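What is a town council, and what does it do all day?

Say your street has a pothole big enough to lose a small dog in. Who fixes it? It won't be the prime minister, who is busy. It will be your council, the group of people chosen to look after one town.

Take Molamby, a town with 1,673 people and one very good bakery. Every few years the grown-ups vote for the people they want as councillors. The winners get to sit in long meetings. This is supposed to be the prize.

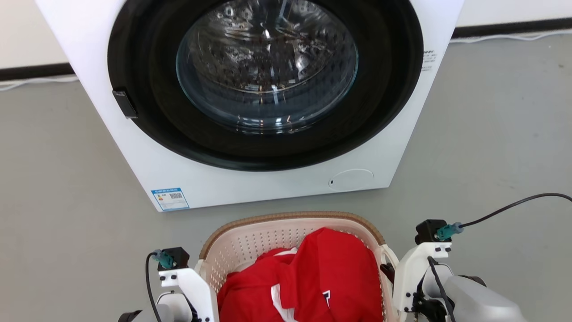 Councils look after the things you only notice when they go wrong. Bins, footpaths, the library, the swings, the smell near the creek. To pay for it all, people who own houses and shops send in money called rates. Grown-ups enjoy paying rates about as much as you enjoy being told to find your other shoe.

What happens at a meeting?

The mayor runs it and tries to stop everyone talking at once. Somebody suggests an idea, which is called a motion, even though everyone stays sitting down. Then they argue, politely if possible, and vote. If more hands go up for it than against it, the motion passes.

In April the Molamby council voted on a new colour for the playground fence. There were 10 speeches. The fence is green. It was green before.
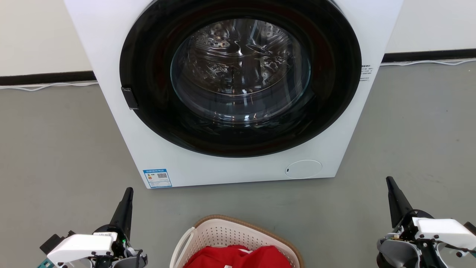 Can kids have a say?

Yes, even though you can't vote yet. You can write a letter, or get people to sign a petition. One petition asking for a drinking tap at Bedoya Park collected 386 signatures, and plenty of them were in crayon. The council read it out at the next meeting and voted yes.

If you write your own, say what you want and where you want it. Spell the mayor's name properly. Mayors notice.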